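How do you teach a robot to set the table?

Hi! I'm in the Warkden robot club, and we meet every Friday after school. Our robot is called Song. It has two arms with a gripper on each one. A gripper is a bit like a hand, but it just pinches.

Our job this term sounds easy - pick up a spoon and a cup, and put them where they belong. You can do that without thinking, right? Song can't!
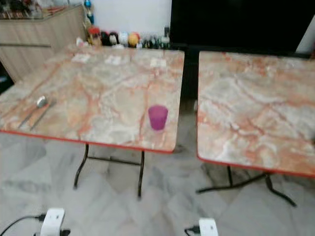

First, Song needs to know where everything is. A spoon is tricky for a robot because it's thin, flat and shiny. Light bounces off it, and the colour the camera sees keeps changing. Cups are easier to spot, but if you squeeze a plastic one too hard it goes squish.

So we practise. One of us steers the arms through the whole job, and the computer remembers every move. Each try takes about 60 seconds, and we've saved 1387 of them so far (my thumbs are sore!). Then the computer looks for the patterns that worked and Song has a go by itself. 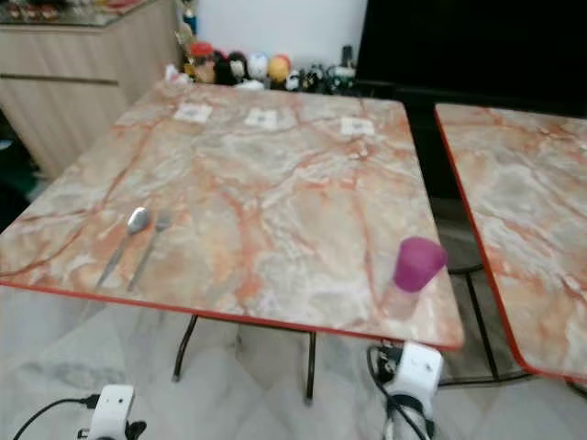
Spoon, fork and purple cup on the club table.

Next we want to try bowls. I think they'll be really hard to grab!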